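The Bottle Unit

January
By the club's recording secretary
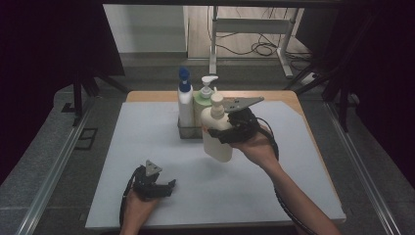
How long does it take to teach a robot to put a pump bottle back where it came from?

Longer than the semester. Our club gave it eleven weeks, and by the ninth the robot could reliably put the bottle somewhere.

I joined the Tornbridge Robotics Club because the flyer had a picture of a rocket on it. The club has never owned a rocket. When I asked, the president told me the rocket was "aspirational," and then she handed me a pair of grippers and asked if I had any history of wrist trouble.

The plan that year was the Quintero Cup, household division. You brought a robot, they gave it a chore, and a panel of judges with clipboards watched it suffer. The chore was announced in the fall. Some years it was folding. One year it was soup, and people who had been there for soup would leave the room if you brought it up. Ours was bottles. Take a bottle out of the caddy, set it down, pick it up, put it back.

"That's it?" said our treasurer, a freshman who had not yet been hurt by anything.

Our robot was named Bunum. It had two arms, a head, and the bearing of a coat rack that had been told it was gifted. Bunum learned by copying. A person did the chore with the hand-held grippers, over and over, and the recordings went into a training program called Jemow, which somebody's older brother had written before he graduated and stopped answering email. Jemow needed 1000 good recordings. It said so in red letters every time you opened it.

So we made recordings. We took shifts after dinner. You stood at the table with a gripper in each hand like a lobster at a job interview, and you lifted the bottle, and you put it down, and you lifted it. After an hour you began to have opinions about bottles. The cream one was round in the shoulders and wanted to tilt. The white one was tall and behaved itself. The green one I never trusted.

The vice president had a beautiful lift. Everyone said so. She went in low, closed the gripper, and the bottle rose like it had heard good news. The president put her on every other shift and told the rest of us to study her. I studied her. What I picked up was that she hummed, so I started humming, and my recordings stayed the way they were.

Mine, I should explain, had a hitch in them. Just before I grabbed a bottle I would pull back an inch, the way you do with a dog you've been told is friendly. I didn't know I was doing it. None of the others noticed either, and my recordings went into the pile with everybody else's.

We passed 1000 the week before Thanksgiving and kept going, on the theory that more was more. By the time we stopped we had 1626. The president fed them to Jemow on a Wednesday night and we all went to get pizza, and when we came back it was done, and Bunum raised its arms.

It reached for the cream bottle. It went in low. It was lovely, it was the vice president all over. And then, right at the shoulder of the bottle, it flinched.

"Huh," said the president.

It flinched again. It considered the bottle. It went in, closed, lifted, and held the thing up in the air with great dignity for a good deal longer than any of us had ever held it, and then it set it down next to the caddy and stopped, like a man who has come into the kitchen and forgotten why.

"Who does that?" said the treasurer. "The little jump."

I said it could be anyone.

They went back through the recordings. It took them two evenings. I brought snacks to both, which in hindsight looked bad. When they had narrowed it down, the president took me out in the hall and was very kind about it, and asked whether something had happened to me, with a bottle, as a child.

We could have thrown mine out and started Jemow over. There was a vote. It was close, and what settled it was that the vice president had finals and said she would not lift another bottle for any of us, living or dead.

So Bunum went to the Quintero Cup with my flinch. Each team got 90 seconds. The robot before ours, a sleek white thing from a school with a sponsor, grabbed its bottle with such confidence that it pumped soap down the front of a judge. Then it was our turn. Bunum reached, and flinched, and the whole front row went "aww."

It got the bottle up. It got the bottle down. It got the bottle most of the way back into the caddy, where it leaned on its neighbors for the rest of our time.

We came in 29th. The judges' sheet said "slow," and "incomplete," and under that, in different handwriting, "seems careful."

The president had the sheet laminated. I'm on the grippers again this spring, Tuesdays excepted, and they've moved me to the left hand, which mostly just holds still.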